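Home | Shop | Care Guides | FAQ | Delivery | Contact

Delance Wood Care – Frequently Asked Questions

Last updated Friday, December 24, 2021

These are the questions we get most often about oiling, cleaning and repairing solid wood counters, tables and cutting boards. If yours isn't answered, use the contact form and tell us what kind of wood you have and what finish is on it now, if you know.

ABOUT OILS AND FINISHES

What is the difference between your board oil and your counter oil?

Board oil is plain food-grade mineral oil. It soaks in, never hardens, and has to be put on again regularly. Counter oil, which we sell as Zundel, is a hardening oil. It cures inside the top layer of the wood and leaves a surface that sheds water for months. Use board oil on anything you cut on. Use Zundel on counters, desks and tables.

Can I use Zundel over mineral oil?

Not right away. Mineral oil stays liquid in the wood and keeps a hardening oil from curing. Leave the wood alone for several weeks, wipe it down with mineral spirits, let it dry overnight and sand it before you start. Try a small patch first. If the patch is still sticky after three days, there is too much mineral oil left and you need to wait longer.

How do I tell what finish is on my counter?

Put a few drops of water on a clean spot and wait ten minutes. If the water darkens the wood, there is little or no finish left. If it beads and the surface feels like bare wood, it has probably been oiled. If it beads and the surface feels smooth like plastic, you most likely have varnish or polyurethane. Our oils will not soak through varnish. It has to be sanded off first.

Can I use olive oil or vegetable oil from the kitchen?

We don't recommend it. Cooking oils go rancid in the wood and start to smell, and the smell is hard to get out.

Is Zundel safe for food?

Once fully cured, it is fine for surfaces where food is prepared and set down. Full cure takes 15 days at normal room temperature. Before that, keep food on plates or boards. It contains tung oil, so people with nut allergies should ask their doctor before using it.

How much do I need?

One can of Zundel covers 80 square feet with one coat on wood that has been oiled before. Bare wood drinks more, and the first coat may use twice as much as the second. End grain takes the most of all.

PREPARING AND OILING

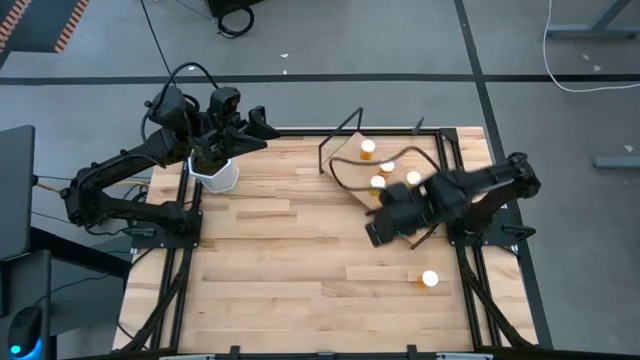
How often should a butcher-block top be oiled?

A new top needs three coats in the first week, one every other day. After that, once or twice a year is enough for Zundel. With mineral oil, plan on once a month. The area around a sink will need it sooner, and you can touch up that part alone. There is no need to do the whole counter each time.

What grit of sandpaper should I use?

Start at 120 if the wood is stained or rough, go to 150, and stop at 180. Going finer than that closes up the surface and the oil doesn't soak in as well. Always sand along the strips. If your top has end grain facing up, direction doesn't matter, but it will take a lot longer.

Do I need to oil the underside?

Yes, at least once. Wood that is sealed on one side only will take up moisture unevenly and can cup. One coat on the underside is enough, and it doesn't have to look good. If the counter is already installed and you can't reach underneath, at least do the edges and the sink cutout.

What should I put the oil on with?

A lint-free cotton rag or a white nylon pad. Brushes leave too much behind. Pour a little in the middle, spread it out, wait 20 minutes, and wipe off everything that hasn't soaked in. Most of the problems people write to us about come from skipping the wiping.

The surface is sticky. What did I do wrong?

Too much oil was left on. If it has been less than a day, rub the surface with a rag dampened with fresh oil, then wipe it dry. If it has been longer, use a nylon pad and mineral spirits, and let it air out with the windows open. In a cold room it may just be slow – give it another two days before you do anything.

What do I do with the used rags?

Lay them flat outdoors, one layer thick, until they are stiff and dry, or put them in a metal can full of water with a lid on. Do not ball them up and throw them in the trash. Rags soaked with hardening oils heat up as they cure and can catch fire without a spark. This applies to Zundel. It does not apply to plain mineral oil, but the same habit won't hurt.

CLEANING AND STAINS

What should I use for everyday cleaning?

A damp cloth and a drop of dish soap, then a dry cloth. Skip the scouring powder and anything with bleach or ammonia. Steam mops are also bad for wood counters. We have been asked.

How do I get rid of black marks around the faucet?

Black marks usually mean iron and water have reacted with the wood. Oxalic acid takes them out. We sell it as Kandasamy Wood Brightener in a tub with a measuring scoop. Wear gloves and eye protection, follow the label, rinse twice, and let the wood dry for two full days before oiling. The cleaned spot will be lighter than the rest for a while.

Can I take out a burn?

A light scorch will sand out. Start with a card scraper if you have one and then go through the grits. For a deep burn you will leave a dip in the surface, and you have to decide whether the dip or the burn bothers you more.

There is a white ring on my table.

If it is an oiled table, rub the ring with a little oil on a nylon pad, then wipe dry. On a varnished table this may not help, and we don't have a product for it.

The board smells of onions.

Scrub it with coarse salt and half a lemon, rinse and stand it on edge to dry.

CRACKS AND MOVEMENT

A crack opened at the end of my counter over the winter. Is it ruined?

No. Heated air is dry and wood shrinks in it. Small cracks at the ends often close up again by May. Don't fill them in winter, or the filler will be squeezed out when the wood swells. Oil the ends well and wait. If the crack runs through a glue joint and is wide enough to fit a coin, write to us with its length and the thickness of the top.

Can I fill knots and small holes?

Yes. Skinia filler sticks are hard wax and come in light, medium and dark. Melt it in, let it cool, and scrape it level. Do this after the first coat of oil so you can match the color properly. Wax softens with heat, so don't use it next to the stove.

How should the top be fastened to the cabinets?

With screws through slotted holes or with figure-eight clips, so the wood can move across its width. Never glue it down. Leave a gap at the wall as well – a strip of trim will hide it.

ORDERS AND SHIPPING

Do you ship oil by air?

No. Zundel goes by ground only. We can't ship it to Alaska or Hawaii. Mineral oil, filler sticks and pads can go anywhere in the country.

Is there a minimum order?

There is no minimum. Orders over $107 ship free by ground.

How long will an opened can keep?

A year if the lid is tight. Hardening oils thicken once air gets in. If a skin has formed on top, cut it out and strain what is left through an old stocking. If it pours like honey, throw it out through your local hazardous waste program.

Can I return a can I haven't opened?

Within 30 days, yes. You pay the return shipping. Opened cans can't be returned.

Do you sell to cabinet shops?

We do. Trade accounts get five-gallon pails of Zundel and the sanding discs in boxes of 200. Send us your resale certificate through the contact form and pick "Trade" from the menu.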